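Textile Care and Household Fabrics
Lecture 6: Pile, fleece and what washing does to them
Lecturer: Kheri Kirui
Version of 21 January 2021

Before you read

These notes follow the lecture, but they are a little longer than what I say in class. Please read the part on knitted pile before the practical session. The part on drying will be needed again in March, when we speak about storage. If you missed Lecture 5 (wool and other animal fibers), you can still follow, but the word "felting" will come several times and you should look it up in the glossary.

1. What we mean by fleece

The word fleece has two meanings in English and students mix them every year. The older meaning is the coat of a sheep, taken off in one piece at shearing. The newer meaning is a knitted fabric, most often from polyester, with a raised and fuzzy surface. In this course we use "fleece" only for the fabric. For the sheep's coat we say "raw wool", also when the books we quote say it differently.

Fleece fabric begins as a knit with loops. The loops on one or both faces are then brushed with fine wire rollers, so that many of the filaments are pulled up or broken. The surface becomes a soft layer of standing fibers, and this layer is called the pile or the nap. Strictly speaking, pile is made during the construction of the fabric and nap is raised afterward. In shops both words are used for both things, and I will not take points from you for this.

After brushing, the fabric is usually sheared to an even height. Some fabrics are sheared on one face only and left longer on the other. Others go through a tumbling step which makes the fibers curl into small bunches. You will have seen this kind on jackets for children and on the inside of slippers.

2. Why it is warm

A fabric does not make heat. It slows down the loss of heat from the body, and it does this mainly with the air which it holds still. In a raised fabric there is a lot of air for little weight. The fibers keep the air from moving, and still air is a poor conductor.

From this come two practical results. The first is that fleece loses much of its warmth in wind, as the wind pushes the still air out through the open knit. This is why a thin woven layer on top helps so much, even if this layer alone is not warm at all. The second is that a flattened fleece is a colder fleece. When the pile is pressed down and stays down, there is less room for air. A blanket which has been sat on for years may weigh the same as on the day it was bought and still feel cold.

Polyester takes up very little water into the fiber itself. The water sits between the fibers, and a good spin removes most of it. Cotton is different: the fiber takes the water inside, and a cotton sweatshirt of the same thickness needs much longer on the line. Cotton with a brushed back is also sold as fleece in some shops. Always read the fiber label before you decide on a washing program.

3. Pilling

Pilling is the forming of small balls of fiber on the surface. It happens in four steps, and you should be able to put them in order.

Fuzz formation: rubbing pulls fiber ends out of the yarn.
Entanglement: the loose ends twist around each other.
Growth: the ball collects more fibers, also foreign ones such as hair and lint.
Wear-off: the anchor fibers break and the ball falls away.

In wool the last step comes rather quickly, as the fibers are weak compared to polyester. A wool sweater pills a lot in the first weeks and then calms down. In polyester the anchor fibers are strong and the balls stay where they are. So a polyester fabric may look worse than wool after the same use, even if it has lost less material.

Shorter fibers pill more than long ones, and loosely twisted yarn pills more than yarn with high twist. The finish also plays a role. A fabric sold as "anti-pill" has normally been treated or sheared so that fewer loose ends are present. It will pill later and less, but it will pill. In our own test with three household blankets, the one from Saltier carried the anti-pill mark and gave the best surface after 15 washes. After 23 washes, the difference between it and the blanket from Nyanda was small, and two of the four student judges could not say which was which. This was a classroom test with a few pieces, so please do not quote it as a general result.

4. Washing

I give here the rules in the order in which you will use them.

Close all zippers and hooks. A single open zipper can do more damage in one wash than a month of wearing.

Turn garments inside out. Most of the rubbing will then fall on the face which is not seen.

Wash fleece with fleece. Towels are the worst partner, because they give off lint and the pile of the fleece holds it. Denim is hard on the surface and should also go separately.

Use cool or warm water, not hot. Polyester can take permanent creases when it is hot and pressed together, and the inside of a full drum is exactly such a place.

Leave room in the machine. The load should be able to fall when the drum turns. If it only slides, it rubs.

Use less detergent than the bottle suggests, and choose a liquid one. Powder which has not dissolved can stay in the pile and make the fabric stiff.

Do not use fabric softener. It puts a thin film on the fibers. The first impression is pleasant, but the film makes the pile lie together and, with time, the fabric feels greasy and loses volume.

Red, navy and black pieces should be washed alone the first two or three times. Polyester is dyed at high temperature and holds its color well, but there may be loose dye on the surface, and sewing threads and trimmings are not always of the same fiber as the fabric.

5. Shedding of fibers

Every wash releases fibers. With cotton and wool they break down in time, while polyester fibers remain very long in water and soil. The amount depends on the fabric, its age, the load, the water level and the program, and published results are hard to compare as every laboratory filters in a different way. What the studies mostly agree on is the direction: a new fabric sheds more in its first washes than later, and long programs with much water shed more than short ones.

For the household the advice is simple. Wash when it is needed and not by habit. A fleece jacket worn over a shirt can be aired overnight and used again many times. Use the short program. Put the lint from filters and dryer screens in the trash and never rinse it down the sink.

6. Drying and handling

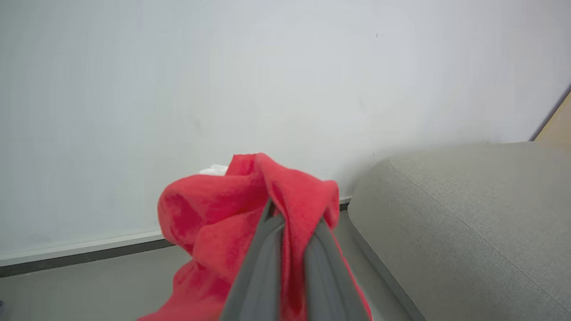 Line drying is the best choice for all raised fabrics. Shake the piece firmly two or three times before you hang it, as this lifts the pile while the fibers can still move. Hang blankets over two lines with some space between, so that air can go through the middle. Clothespins leave marks in thick pile – put them at the hem, where there is stitching.

If a dryer must be used, take the lowest heat and stop the machine early. Polyester needs little time. When it is left in the hot drum after the program ends, the folds in which it lies can stay in the fabric, and they are difficult to remove. An iron is not the answer. Direct contact with a hot iron melts the tips of the fibers and gives a shiny, hard patch which cannot be repaired. If a crease really disturbs you, hang the piece in a steamy bathroom and brush it with your hand afterward.

To raise a flattened pile, use a soft clothes brush on dry fabric, with short strokes, first against the direction of the pile and then with it. Do not pull at single pills with the fingers. You will pull new fiber ends out, and with this you prepare the next pills. Use a fabric comb or a small battery shaver, hold the fabric flat on a table, and go slowly near seams.

For storage the fabric should be completely dry and only lightly folded. Vacuum bags save space, but I do not recommend them for longer than one season. Moths do not eat polyester. They may still damage a blend with wool, or a piece with food stains.

7. Practical session

The session is led by Cameron Mowat in Room 154. Each group receives one swatch card with samples marked Davo and Ultemetti. These are only the names of the two suppliers and tell you nothing about the fiber. Your task is to find, for each sample:

– whether it is raised on one face or on both
– the direction of the pile
– whether the base is knitted or woven
– your grade for pilling, using the photo standards on the wall

Grade alone first, then compare in the group. If two people differ by more than one grade, look again under the side lamp and write down both grades. Do not take the average.

The report is two pages at most. Please write the grades in a table and the observations in full sentences. Spelling is not graded, but the fiber names must be correct. Swatch cards go back into the gray box, sorted by number, with the pins removed.

Reading for next time: the chapter on woven pile in the course reader, up to and including corduroy. Velvet can wait.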